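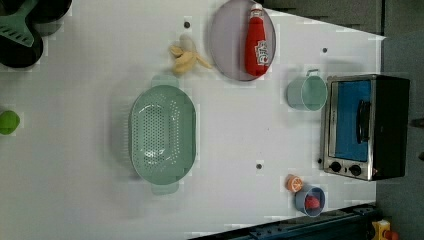

Bench rules for tabletop rigs, draft for comments

Category: Safety & Good Practice > Shared labs
Reading time: 2 min

oskyrme
Right, writing up house rules for the manipulation bench at Diltbridge before the new lot start. Draft so far:
- nothing on the table that isn't on the task sheet
- speed cap 25% while anyone is inside the tape
- bolt holes kept clear, no props parked over them
- oven unplugged at the wall unless the task needs the door light
- reset the layout by the sheet, not from memory
Shout if anything's daft.

nermina_m
Last one is the one people ignore. Ours at Cirkmont had 400 runs logged and the colander had crept towards the oven the whole time. Useless for comparing. Tape marks under the big stuff, please.

cletusB
Disagree on tape. You end up with a policy that's learned the tape. Overlay the start photo on a live view and nudge till it matches, quicker too.

nermina_m
Quicker if the overhead camera never gets knocked. Ours gets knocked.

cletusB
then bolt it down properly?

arben.d
Can we go back to the e-stop. Draft doesn't mention it. Reachable from where the operator stands, nothing hung off it, tested at start of every shift and signed. That goes first, above all the prop stuff.

oskyrme
Fair, adding at the top. Had it in the general induction, forgot it isnt in this one.

pzivkovic
25% of what? Percent of max means nothing if someone swaps the arm. Write a number in mm/s. We use 500 for free moves with nobody near and a lot less with people in. Check your own risk assessment, dont copy mine.

oskyrme
Ok. Will pull the figure from ours and put mm/s.

arben.d
Also toy food only. Someone on the Skerum bench used a real banana in May. Gripper pads were grim.

cletusB
that was me and it was one banana

nermina_m
Add: 2 people sign off any layout change. And still want tape.

oskyrme
Sign off yes. Tape, leaving it up to each bench for now. v2 goes up tonght.

Last updated: July 2022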